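# Fruta ao pequeno-almoço ou depois do jantar? (e os trocos do mercado)

**sipos_norte** escreveu às 7:40

Bom dia a todos. Peço desculpa já pelos erros, o português é a minha terceira língua e escrevo devagar, com dicionário ao lado.

Vivo em Portugal há 4 anos e ainda não compreendo uma coisa. Na casa dos meus sogros a fruta vem sempre no fim da refeição, depois do prato e antes do café. Na minha terra comemos fruta de manhã, com o estômago vazio, e depois do jantar quase nunca. A minha sogra diz que fruta de manhã "é ouro" mas depois também põe o prato na mesa à noite. Então não sei qual é a regra. 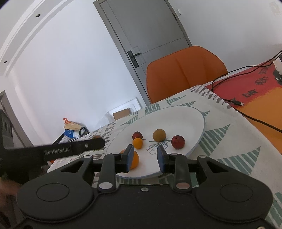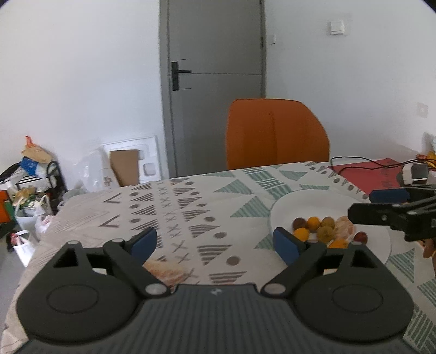

O meu problema é prático. Compro a fruta no mercado uma vez por semana, em março ainda há boas tangerinas, e no fim da semana metade está mole. Se comêssemos duas vezes por dia acabava a tempo. Mas o meu marido só come depois do jantar e eu só como de manhã. Como fazem nas vossas casas?

---

**doltlow82** escreveu às 8:15

Bem-vinda ao fórum. Regra não há, há hábito. O ditado completo é "a laranja de manhã é ouro, à tarde é prata e à noite mata", e toda a gente o repete enquanto descasca uma laranja às nove da noite. Eu faço isso desde pequeno e ainda cá estou.

Quanto à fruta mole: compras demasiada de uma vez. Vai duas vezes ao mercado e traz metade.

---

**quintal_de_cima** escreveu às 8:52

Discordo do doltlow82. Nem toda a gente tem mercado à porta. Eu demoro 30 minutos de carro para cada lado e não vou lá duas vezes por semana por causa de meia dúzia de pêras.

O que resolve é separar. As maçãs largam um gás que faz amadurecer o resto, por isso nunca as deixo na mesma taça com os kiwis ou as bananas, a não ser que queira mesmo apressar. Maçãs no frigorífico, na gaveta de baixo. Tangerinas num sítio fresco, sem saco de plástico. Ameixas ficam fora até cederem um bocadinho ao dedo e depois vão para o frio.

---

**sipos_norte** escreveu às 9:10

Obrigada aos dois. Não sabia isto das maçãs. Na minha casa está tudo junto numa taça grande, porque achei mais bonito assim.

Uma pergunta de vocabulário, se permitem: diz-se "a fruta está passada" ou "está tocada"? Ouço as duas no mercado e penso que não são iguais.

---

**doltlow82** escreveu às 9:22

Não são. Tocada é quando levou uma pancada ou começou a apodrecer num ponto - corta-se essa parte e come-se o resto. Passada é madura de mais, toda ela. A tocada vende-se mais barata e é a melhor para compota.

---

**Litelow** escreveu às 11:05

Entro na conversa só para defender a fruta de manhã. Trabalho por turnos, saio de casa antes das 6, e uma maçã com pão escuro aguenta-me até às dez. À noite a fruta deixa-me com fome outra vez. Cada corpo é diferente, mas acho que em Portugal se come depois do jantar porque substitui o doce, e não por razões de saúde.

E tangerina no trabalho é proibido! O cheiro fica na sala o dia inteiro e os colegas queixam-se com razão.

---

**quintal_de_cima** escreveu às 11:31

O cheiro a tangerina é a melhor coisa do inverno. Colegas esquisitos, os teus. Eu seco as cascas em cima do radiador e depois guardo-as num frasco para o chá. Só de tangerinas sem cera, claro, ou então lavadas com água morna e uma escova.

---

**skarnix** escreveu às 13:48

Fiz as contas no inverno passado, porque cá em casa havia a mesma discussão. Num mês gastámos 112 euros em fruta para quatro pessoas e deitámos fora tanta que tive vergonha. Passei a fazer uma coisa simples: na véspera de ir às compras, tudo o que sobra vai para o tacho com um pau de canela e um pouco de água. Tampa posta, lume baixo, até ficar mole. Não ponho açúcar. Os miúdos comem aquilo morno com iogurte e já ninguém pergunta se é de manhã ou à noite.

---

**doltlow82** escreveu às 14:02

Com tangerina também? No tacho fica amarga.

---

**skarnix** escreveu às 14:09

Não, tangerina não. Maçã, pêra, ameixa, marmelo quando há. As tangerinas que sobram espremo e junto o sumo ao tacho no fim, já com o lume apagado. Se entrarem as peles brancas, fica amargo, tens razão.

---

**sipos_norte** escreveu às 18:20

Li tudo duas vezes e tomei notas. Vou tirar as maçãs da taça hoje mesmo. A receita do tacho agrada-me muito, na minha terra fazemos uma coisa parecida mas com cravinho em vez de canela, e bebemos também o líquido, frio, como refresco.

Com a ideia de ir duas vezes ao mercado não concordo muito, doltlow82, desculpa. Trabalho até tarde e quando saio as bancas já estão fechadas. Mas posso comprar as tangerinas na mercearia da minha rua, que fecha às oito, e deixar só o resto para o mercado.

Mais uma dúvida: o marmelo coze-se com casca ou sem casca?

---

**quintal_de_cima** escreveu às 18:47

Com casca, bem esfregado para sair o pelo. Depois de cozido tira-se com a faca, e custa muito menos. Mas em março já não encontras marmelo nenhum, tens de esperar pelo outono.

---

**doltlow82** escreveu às 19:03

Sem casca, sempre. A minha mãe descascava em cru e a compota ficava mais clara. E a mercearia é boa ideia, mas escolhe tu a fruta, não deixes que ta ponham no saco.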